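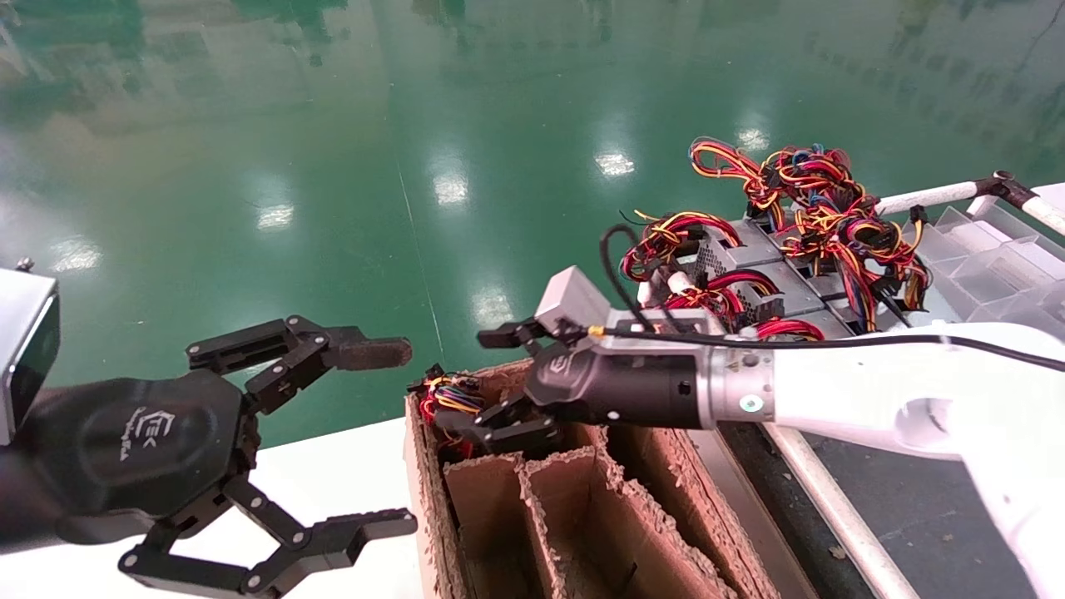
Co-op save stuck at the Pistelmont gate, only player two can progress?

Hauwa Tamuno
June 11, 2023

My sister and I have been playing Fulareo on the couch, two pads, one TV, all very wholesome. We got to the Pistelmont gate in chapter 17, and the game now believes that she has the lantern key and that I have never met her. She walks up, gets the prompt, the gate opens for her and shuts on me. I then get to admire it from outside until the checkpoint reloads.

Things I have tried: reloading the chapter, swapping pads, swapping characters, letting her host, quitting to the title screen, sulking. We are 26 hours in and I would like very much not to start over. She has suggested she could finish it alone and tell me how it ends.

Playing on patch 2, split screen, normal difficulty. No mods. Has anyone got both players through?

Ernum

Yes, and it took me an entire evening, so you may as well have the benefit.

The gate checks who picked up the key and who was standing in the chapel when the bell rang. If one of you was in the inventory screen during the bell (guilty), the game only flags the other player. Swapping characters doesn't fix it, as the flag belongs to the profile and the character has nothing to do with it.

What worked for us:

Go to chapter select and pick 16, the flooded archive. Choose "keep gear" when it asks. If you choose the other one you lose your upgrades and probably your sister.

Play through to the chapel. It's almost 30 minutes if you skip the optional crypt, and you should skip it, the crypt has its own problems.

Before either of you touches the bell rope, both stand on the raised part by the altar with your menus closed. Whoever is the scout pulls the rope. Wait for the save icon to come up and go away again on both halves of the screen. On the left half it's tucked behind the ammo counter, so look carefully.

Then the other player picks up the key. I don't know why it has to be the other player. We did it the first way round and got the same closed gate, so I'm passing it on as superstition with some evidence behind it.

After that we both walked in like normal people. Your collectibles carry over, except for the chapter 16 postcards, which reset. I had all of them. I am fine.

Amadi

just play single player the AI partner never gets stuck at the gate. it gets stuck everywhere else though

also turn subtitles on for the archive, the hints are whispered for some reason

Hauwa Tamuno

Ernum, that did it, thank you. First attempt failed when my sister opened her map at the bell "to see if it mattered". It matters. Second attempt went fine and we're both inside.

For anyone finding this later: we kept our gear and all the upgrades, and I did lose the postcards. Also the scout's crossbow came back with no bolts in it, so pick up the spare ones by the archive stairs before you go up to the chapel.

Amadi, I tried the AI partner back in March. It spent a boss fight facing a bookcase.

Ernum

Good to hear. The gate in chapter 21 does something similar with the lift, but only if you're playing online, so on the couch you should be all right. Save in a second slot anyway.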